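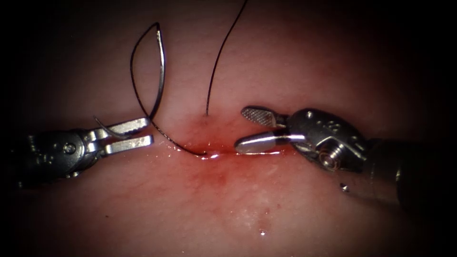

Two grippers, one curved needle, and the money still to be found.

Friday, May 1, 2020
By Quentin Barbier
Filed under: Short Fiction, Working Life

The Second Console

Marjorie had been doing the books at Flerthorpe District Hospital long enough to remember when the biggest argument of the year was over a dishwasher, and she brought to the matter of the surgical robot the same sharpened pencil and the same tin of shortbread she had brought to that one.

"Now, love," she said to Yeison Cabrera, who had come straight up from theatre with the marks of his cap still across his forehead, "tell me again what it is you want, and go slowly, because the last fellow went fast and we ended up with a boiler."

He wanted a second console, so that the registrars could sit beside him and learn. He'd brought a picture on his tablet, and he propped it against the shortbread tin. Marjorie put on her other glasses. She saw pink, a great deal of it, and two silver beaks reaching in from either side with a red line between them, and a needle curved like a new moon held up in the left one, its black thread looping down into the middle of everything.

"Goodness," she said. "It's like my mother's darning."

"It's a lot like darning," said Yeison, who was pleased, and took a biscuit.

The console was the easy part, as it happened. It was the instruments that worried her. The quote from Harkine had them on page 14, in small type, and each one was good for so many uses and then had to be replaced, however nicely it had behaved. She had pencilled in 60 cases for the first year. He thought 100.

"You always think 100," said Marjorie. "You thought 100 for the Cesdale clinic, and they had to lend out the chairs."

"And the service contract?"

"Don't talk to me about the service contract." She turned the page over so neither of them had to look at it. Kekana had come in cheaper on that, but Kekana's nearest technician was eight hours' drive away, and in July, with the pass iced over, you might as well wait for the swallows.

They went at it until the tea was cold, moving the training money into the second year, and the new theatre lights (sorry, lights) into the third. Somewhere in there the tablet went to sleep, and Marjorie reached across and tapped it awake again.

"Which hand is that one?" she asked. "With the needle?"

"The left."

She looked a while longer, then rubbed out the 60 and wrote 8 in front of the word *trainees*, where there had been a blank all morning, and asked him to pass the calculator.

More in Short Fiction
The Man Who Measured the Ferry
Three Quotes for a Fence
What Aunt Del Left in the Shed
Night Shift at the Cannery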